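Home | Modules | Sport Management | Handouts | Contact

Appointing and replacing a head coach: notes for session 13
Reading time: 9 minutes

Module leader: Chia-hao Ko

1. Scope

These notes cover mid-season changes of head coach in professional team sport. Pre-season changes are left to the next session, where contract law is dealt with properly. "Head coach" and "manager" are used here as if they meant the same thing. In many clubs they don't, and section 4 returns to the point.

2. The results problem

A board normally acts after a run of poor results. A run of poor results is, in part, bad luck: shots that hit the post, injuries that fall together, a hard stretch of fixtures. Luck of this kind tends to even out whether or not the coach is dismissed. A simple before-and-after comparison will therefore show an improvement under most new coaches, and the improvement will be credited to the appointment.

The usual correction is to find a control group. For each club that dismissed its coach, look for a club with a similar run of results that kept its coach, and compare the following matches. The difference between the two groups is the estimate of interest. Students should note two weaknesses:

- Clubs that keep a coach may know something the data does not record, such as players due back from injury.
- Matching on points alone ignores the strength of the opposition. Matching on points against expectation (from betting odds or a rating system) is better.

The practice file on the module page has 3565 rows, one per match, for a made-up league. Column headings follow the Plodance format used in the statistics module. Rows where the coach was absent through illness are coded as the same coach.
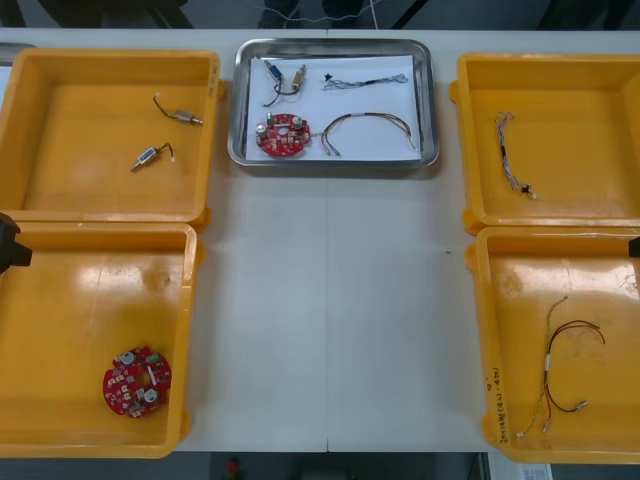 Fig. 1. Work table with four yellow bins and a steel tray.

3. Costs of a change

The direct cost is the compensation due on the remaining contract, for the coach and usually for the assistants as well. It is often reduced by a mitigation clause, under which payments stop or fall once the coach finds other work. The indirect costs are harder to put in the accounts:

- players signed to suit the old style of play, now of less use
- recruitment work repeated
- senior staff time
- the effect on the next appointment, as candidates ask for longer notice terms

Worked case: Kirska, a second-tier club. The board dismisses the head coach with 13 matches left. Remaining pay is 300 (all sums in thousands) and there is no mitigation clause. Relegation would cost 3565 in lost income. Leaving aside indirect costs and the new coach's wages, the change pays for itself if it lowers the chance of relegation by more than 300 / 3565, that is, by a little over eight percentage points. Whether a new coach can be expected to do that is a separate question – see section 2.

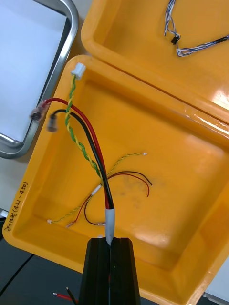 Fig. 2. Cable bundle over the lower tray of an orange case.

4. Who appoints

Under the older model the manager controls team selection, transfers and much of the training ground. Under the sporting director model the head coach controls selection and training only, and the squad is built by someone who stays in post when the coach leaves. The second model should lower the cost of replacement. It also splits responsibility, and a poor season then produces two parties who can each blame the other.

Su and Drusulix, the two clubs in the seminar pack, differ on exactly this point. Read both board minutes before the seminar. Pay attention to who drew up the shortlist and at what stage the captain was consulted.

5. Caretaker spells

An interim coach is cheap and available at once. For the purposes of the exercise, treat a spell of 2 matches or fewer as part of the outgoing coach's record. Longer spells get their own code. Say in your write-up if you depart from this.

Seminar task

Repeat the Kirska calculation with a mitigation clause that halves the payment. Then state what would have to be true of the indirect costs for the board to wait until the summer. One page, tables allowed.

2 comments | 13 shares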